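Search this site
Enter keywords
Reports / Student Projects / Term 2

Two-Handed Cloth Folding with Hand-Held Grippers: Project Report
Hertta Kemppainen and Aidan Ó Briain
Submitted 7th February
Shares 4 Comments 2

1. Purpose

The project set out to record two-handed demonstrations of garment folding and to train a small policy on them. The policy, called Dralter in our code, takes wrist camera images and finger opening as input and predicts the next short run of hand motion. Work began in September. Hertta handled calibration and recording. Aidan wrote the training code and the segment checker.

2. Method

Each operator holds one gripper per hand. The garment starts crumpled on the bed and has to be spread before any fold is made. A segment begins when both grippers are clear of the cloth and ends when they are clear again. Operators were told to pinch the cloth near a hem or seam, lift, pull to tension, then lower.

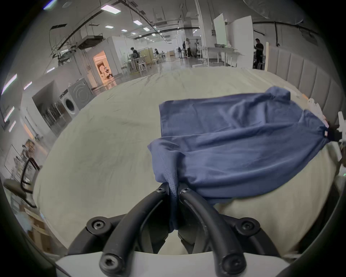
Tension gave us the most trouble during labeling. The Eltico tracker gives hand position but no force, so a taut pull and a slack one can have nearly the same path. We added a manual tag with three values: slack, taut, unclear. Segments tagged unclear were kept for the spreading step and dropped for the folding step.

The two hands are logged on separate clocks. A sync gesture is made at the start of each session, and Morner, our alignment script, shifts the left stream to match the right. Drift over a session was small enough to ignore in all but three sessions. Those were realigned by hand. 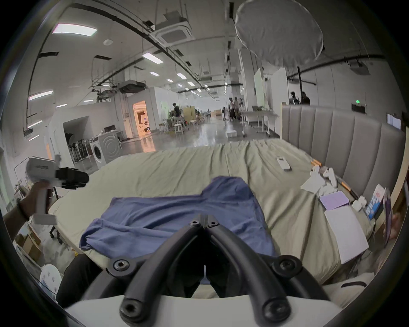
Segments were rejected for lost tracking, a dropped corner, or a hand leaving the work area. After rejection the set held 994 segments. One session in every four was held out for testing. We split by session and not by segment, as neighboring segments look too much alike.

3. Training

Training used the Valtonen workstation in the lab. The first model was trained on the right hand only, to check the data path from end to end. The second used both hands with a shared image encoder. Image size was kept low to fit the memory of the card.

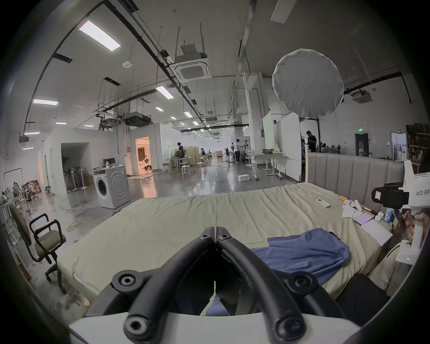

The right-hand model learned to approach the cloth but often closed its fingers too early. Lengthening the predicted motion helped with this. The two-handed model closed at better times but tended to move both hands toward the same fold when the garment lay in a tight heap. Around 2 in 4 of its failures on the held-out sessions were of this kind.

4. Sources of error
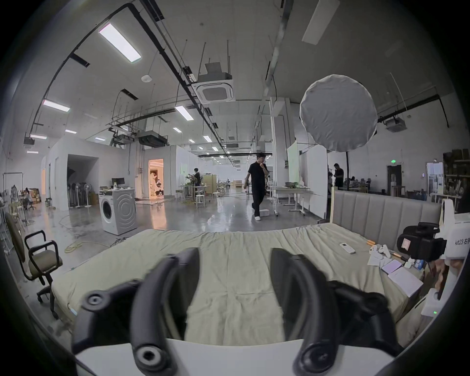

Background variation was not controlled. The wrist cameras are wide-angle and take in much of the room along with the bed, so the encoder receives a good deal of content that has no bearing on the task. Small objects such as the remote control and the game controller near the headboard are also in view, as is a man walking across the floor farther back. We tested a crop that kept only the lower part of each image. It reduced early closing but removed the far hem in some segments, and we did not adopt it.

Lighting was left as found. Calibration was checked at the start of each session only, so a mount that slipped partway through would have gone unnoticed.

5. Remaining work

The tension tag should be replaced with a measured value, possibly from motor current on a powered finger. The sync gesture should be repeated at the end of each session. Trousers and towels have not been tried. The segment checker and the alignment script are in the course repository, with the held-out session list in a separate file.

Comments (2)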